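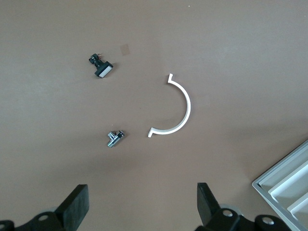 Re: small parts sorting, is it ready for a real bench?

Date: 12/11/2024
List: Omside bench automation

> We have three kinds of part to kit: push-button switch, white half-round
> bracket, chrome T fitting. A person does a tray without looking up. Can an
> arm take over the evening shift yet, or should we wait?

Wait, if you mean unattended. We ran the Tonby cell on the same mix for 1000 picks in June and logged 54 misses. Most came from two causes.

1. Chrome. The highlights on the fitting move with the wrist, so the grasp point moves too. Matte tabletop helps, diffuse light helps more.

2. The bracket. It is thin and lies flat, and the fingers have to come down on both sides of the arc. If they close near the hook end it swings and drops.

The switch is the easy one when it lies on its side - grip the housing, keep off the terminals. Clear tape left on the table gave us false detections until we masked it.

Placing is a separate problem. A divided tray set at an angle to the table has to be located every cycle, and the Broltus planner assumes it is square. We patched that locally (ticket 3366).

For loose parts spread apart on a clear surface, with a person nearby to reset, I would run it today. For a heaped bin, no. The Mai build may change that, but I have not tested it.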